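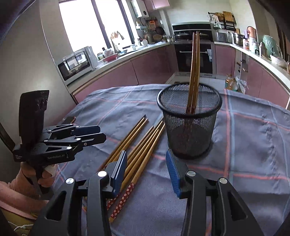
Figure 8.1 Chopsticks and a black mesh cup on a striped cloth.

Chapter 8
The Theme Party: Who Wants It, and Who Pays

Terms to know: theme, dress request, anchor item, package price, carryover stock, no-show

Ask a party supplier what makes a party work and you will hear the word "theme" before you have sat down. Pirates, outer space, the roaring twenties, a night in the jungle. The supplier will tell you that a theme breaks the ice, gets guests talking, and makes the evening stick in the mind. All of these may be true. The trouble is that the person telling you sells eye patches.

In Chapter 7 we looked at how hosts set a budget, and we saw that most of them set it twice: once at the kitchen table and once at the register. The theme lives in the gap between those two figures. A host who wants balloons buys balloons. A host who wants an under-the-sea party buys blue balloons, paper fish, a net to hang over the door, printed napkins that match the paper fish, and a banner that explains the whole thing to anyone who missed it.

The Foltville survey

The study most often quoted in the trade was carried out in Foltville by Mavo, a chain of party stores. Mavo asked 1221 customers whether they had enjoyed the last theme party they went to. A large majority said yes. The result has been printed in catalogs ever since, usually in a starburst.

Look at who was asked. These were people standing in a party store. Someone who hates dressing up as a pirate does not spend much time there, and someone who stayed home from the pirate party could not say whether they enjoyed it. Mavo also did not ask about parties without a theme, so we have nothing to set the answer against. Perhaps the same people would have been just as happy with chips and a decent speaker. The survey can't tell us, and you should be slow to believe anyone who says it can.

The dress request

A dress request is any line on the invitation that tells guests what to wear. It can be mild ("wear something green") or heavy ("come as your favorite movie villain"). Suppliers like the heavy kind. Guests are more divided, though they rarely tell the host.

Cengiz Güler kept notes on four office parties, all held in October, all for the same group of workers. Two had a heavy dress request and two had none. At the dress-up parties he timed how long it took before guests from different departments were mixing freely. Both times it took nearly 45 minutes, and he saw no clear difference at the other two. Four parties is a small number, and Güler knew the guests, so his notes prove very little. They are still more than the catalogs offer.

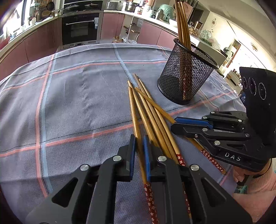

Recep Kırmızıgül takes the other side. A theme is a kindness to the host, he argues, and judging it by how fast the guests mix is missing the point: people who have never given a party freeze up in front of a blank room, and a theme gives them a list to work from. He adds that a cheap theme done with paper and tape does this as well as an expensive one.

Grant him the first part. A list does help. But notice that his second point is hard on the stores he is so often quoted by. If paper and tape will do, the package price needs some other defense.

The package price

A package price bundles many items under one theme and sells them together. Jondley sells its packages by the number of guests. Başaran sells by the room. Both advertise a saving over the price of the separate items, and if you add up the tags the saving is there. What the tags leave out is that few hosts would have bought all the separate items to begin with. Nobody was going to pay full price for the parrot.

The items a host did come in for are called anchor items - plates, cups, a tablecloth. Everything else in the bag is what the store would like to move. Some of it is carryover stock, left from last season's theme and given a new label. A gold coin is a pirate coin in one season and a leprechaun coin in another.

Before you read on

Think of the last two parties you went to, one with a theme and one without. Write down what you remember of each, then what you spent in order to attend. Keep the page. You will need it for the section on no-shows, where we ask how many guests a heavy dress request keeps away, and why hosts so seldom find out.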